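Liste de contrôle : installations sanitaires et parties communes
Résidence Kullerero, bâtiment 2, visite de novembre
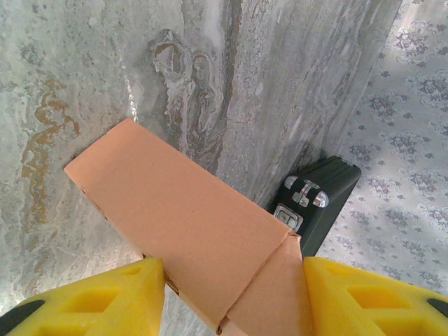
1. Local technique, sous-sol
Vanne générale d'arrêt : manœuvrée, fermeture complète. Conforme.
Compteur divisionnaire : index relevé 544. Plombage intact.
Réducteur de pression : 4 bar en aval. À ramener à 3 bar.
Disconnecteur : étiquette d'entretien illisible. Date du dernier contrôle à fournir par Cutska.

2. Colonnes montantes
Colonne A : pas de suintement aux raccords. Calorifuge complet.
Colonne B : trace de calcaire au droit du té du deuxième étage. Joint à remplacer, accès par la gaine palière.
Colliers : un collier desserré, repris pendant la visite.
Rebouchage coupe-feu des traversées de dalle : conforme, sauf gaine B au niveau 1 (mousse non classée).

3. Eau chaude collective
Départ ballon : 58 °C. Retour de boucle : 51 °C. Conforme.
Groupe de sécurité : écoulement correct à la manœuvre, siphon raccordé.
Anode : non vérifiée, ballon en service. Reporté.

4. Évacuations
Tampons de visite : accessibles, sauf celui du local vélos, masqué par un rayonnage.
Pente du collecteur : pas de contre-pente relevée.
Ventilation de chute en toiture : grille présente.

5. Appartement 11
Robinet d'arrêt individuel : grippé, ne ferme pas. Non conforme.
Flexibles d'évier : date de pose inconnue, gaine oxydée. Remplacement demandé au copropriétaire.
Siphon de douche : garde d'eau suffisante.

Observations
Le point 5 est prioritaire : en cas de fuite, seule la coupure de colonne est possible. Devis demandé à Appiah pour le robinet et le joint de la colonne B. Reprise du rebouchage à chiffrer séparément.

Contrôleur : Kiyoshi Furukawa, Plelluno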